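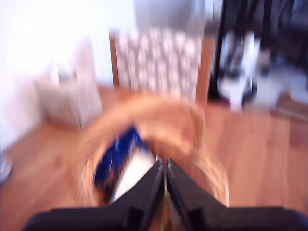
3.2 Gathering Demonstrations in Lived-In Rooms

We wanted the training set for Skutier to come from rooms that people use, with their own chairs, bags, and uneven daylight, and this turned out to be the most rewarding part of the whole project. Our earlier set, Oliletti, was recorded on a single lab bench. It was clean and easy to label, and the policy trained on it did very well on that same bench. Moved to a floor, it reached for shadows. The new set is called Drarkutmont, and all of it was recorded in homes.

Each session was run by two people. One guided the gripper through the task, and the other kept the log, reset the objects, and called out the next instruction. Kagiso Mabaso and Oratile Ndlovu ran most of the early sessions together and wrote the short guide that later operators followed. The guide asks for very little. Operators are told which object to move and where it should end up, and everything in between is left to them. We did not fix an approach angle, a grasp point, or a speed. In our first trials we had fixed all of these, and the recordings came out so alike that adding more of them hardly changed the trained policy.

We are especially happy with the container tasks. Reaching into a basket is a wonderful test for a small gripper. The rim limits how the fingers can come in, the sides hide part of the object, and the target often lies at a tilt. Figure 2 shows a moment from one such reach. The two black fingers nearly meet at their tips over a blue-and-white item, and the weave of the basket has smeared into streaks. The sideboards of a lab bin would give the model a straight edge to lean on. A round rim gives it nothing of the kind, and the policy has to find the opening from its general shape.

Motion blur deserves its own paragraph, as it changed how we thought about cleaning the data. Our first filter scored every frame for sharpness and dropped the low ones. Iwona Zieliński noticed that the filter was eating the quick parts of each reach and leaving the slow parts alone, so the model saw plenty of hovering and very little of the movement between hovers. When it ran on the robot, it hovered! We then turned the filter off and kept whole recordings, blurred frames included. Sharpness is still stored with each frame, and anyone who wants the stricter set can rebuild it from the log. In every comparison we ran, the full recordings gave smoother reaches, and the gain was largest for containers on the floor.

Lighting was handled in the same spirit. We left lamps and curtains as we found them and let the camera clip bright walls when it wanted to. Exposure was locked only during the calibration clip at the start of a session. Volker Reuter had argued for locking it throughout, and we did try this in June, but the locked recordings lost so much detail under tables that we went back to automatic exposure and added brightness changes during training instead.

Furniture and household things in the background were not moved unless they blocked the operator's path. This was a choice we would gladly make again. A model trained with bare walls behind every object learns that anything with an outline may be worth grasping. Chairs, boxes, and dark table legs near the work area teach it otherwise, at no extra cost in labeling, because the instruction names only the object to be moved.

Every task in a session was repeated at least 3 times, with the container turned or shifted between repeats. Once an operator had recorded over 50 reaches in one room, we asked them to move on to another, even if the session was going well. Bongani Visser wrote the small scheduling tool, Zulu, that tracks this and suggests which object and container pairing to record next. It favors pairings the current policy fails on, which made the later sessions great fun to run. Operators could watch yesterday's weak spots come up on the list and spend the morning on them.

Failed grasps were kept and marked with a single key press by the person holding the log. We asked for no reason or category at the time, and the marks were checked afterward by a second reader. Recordings where the object slipped and was then picked up again were left in one piece. These recoveries are used in full during training, with the failure mark passed to the model as an extra input, as described in Section 3.3.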